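Bedroom and Laundry Helper, Part Time
Prukari Home Help, Natidthorpe
Posted 18 Aug 2022

Prukari is looking for a part-time helper to work in private homes in and near Natidthorpe. The job is bedrooms and laundry only. We have a separate crew for kitchens, bathrooms and floors, and you will not be asked to cover for them.

Start date is early September. Shifts are in the morning, and most helpers visit 2 homes per shift. Homes on the Adams Street side can be reached on foot from our office. For the others you need a car or a bike.

What the work includes

Picking up clothes from beds, chairs and floors and sorting clean from dirty. If you can't tell, it goes in the wash.
Stripping and making beds. Many of our clients use a duvet and no top sheet, so you should be comfortable changing a duvet cover by yourself.
Matching and folding socks, underwear and T-shirts and putting them away in the drawers the client has labeled.
Running a washer and dryer and reading care tags.
Leaving a short note of anything you could not find a place for.

You do not iron. You do not move furniture or go through closed drawers that are not on the list for that home.

What we ask for

You should be able to lift 30 pounds, go up and down stairs with a full basket, and work alone without much direction. Experience in a hotel, care home or laundry is useful but not required. Many of the homes have children or pets. Please tell us about allergies, including to detergent. We need two references, and one of them must be from someone you have worked for.

Training is paid. You go out with Facundo Gallardo, our lead helper, until you both agree you are ready to take homes alone.

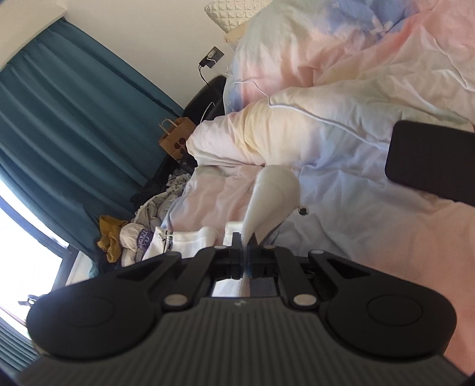
What happens to a sock with no match?
It goes in the odd-sock bag in the client's top drawer. Check the bag again on your next visit, and never throw a single sock away, even if it has been in there for months.

How to apply

Stop by the office in the Flesisa building, second floor, after 9 in the morning, and ask for an application form. Bring a photo ID and the names and phone numbers of your references. Please list the mornings you can work. We do not need a resume.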